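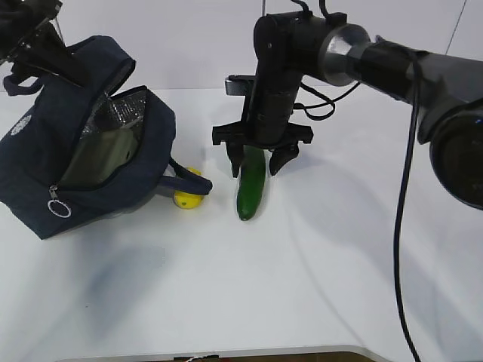 Unit 7 handout: Looking hard at a two-arm kit before you buy it

Notes by Shagufta Swati, for the February section

Last time we talked about price sheets and why they're so hard to compare. This time we get to pick on one product, and I've chosen the Posik two-arm bench kit, sold by Arnanov. I like this kit quite a bit and I also have complaints, so it makes good class material. Bring your own notes if you've read the manual. (If you haven't, read the first 20 pages and skip the history chapter. I did.)

What's in the offer

You get two arms, two parallel-jaw grippers, the wrist cameras, a fixed camera and a year of the Orkora software. The table is extra! I missed that on my first read and so did half of last year's group, so go find the line in the quote and circle it. The software license renews after the first year, and the renewal price sits on a separate sheet, which I find annoying. Ask for both sheets together.

The job we're judging it on

The seller's sheet talks a lot about stacking blocks. Blocks are fine, but they're stiff, they stay where you put them, and almost any arm on the market can deal with them. I want you to judge the kit on packing a soft zippered bag. That means getting the zipper open, keeping the top out of the way, putting a vegetable or some other odd-shaped thing inside, and closing up again.

It's a mean little job for a machine. A cucumber is slick and narrow, so the grip has to be firm enough to hold and gentle enough to leave the skin alone. Cloth is worse.

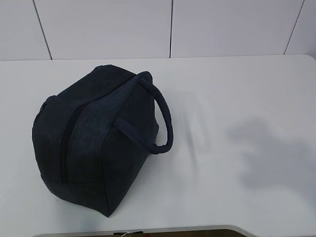
A bag can slump a different way each time you set it down, so a move that you recorded once and simply play back will miss sooner or later. The arm has to look first and then decide where to reach. When you read a seller's claim about soft goods, check whether the bag was put back in the same spot and the same shape for each try. If it was, mark the claim down. I'd also want to know who reset the table between tries, and how long that took, as it's part of your running cost even if it never shows up on a quote.

Two arms really do help with this kind of work. One can keep a flap back while the other one brings the item in — try packing a lunch with one hand tonight and you'll see what I mean. But two arms also share one table, and the Posik software is pretty cautious about letting them get close to each other. Expect pauses. You can shorten them in the settings, and I'd leave that alone until you've spent some time with the kit.

About the fingers

The standard fingers are wide and flat, good for boxes and produce. For small hardware such as a zipper pull, the angle of approach matters more than squeeze force. Come in crooked and the pull just swings away. Arnanov sells a narrow set called Oh (yes, that's the whole name, and yes, it's terrible to search for). A pair is $113. I'd try the standard set on your own bags before spending that.

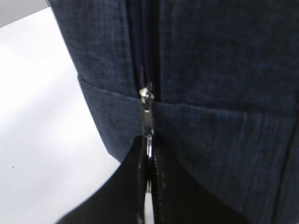
Do I need the wrist cameras if I already have a fixed one?

For zippers, I'd say you do. A fixed camera is great for finding the bag and the items on the table, but the arm itself can block its view right when the fingers are near the pull. A wrist camera gives you the close look at that moment. If you only move big, stiff things, you can save the money. Leaving them out takes $400 off the quote.

For next time

Write one page on whether you'd buy this kit for a packing bench of your own. Pick the bag and the items yourself, and be picky about them. List the questions you'd send to Arnanov, and put the table and the license renewal in your total. Drafts go in the shared folder by noon.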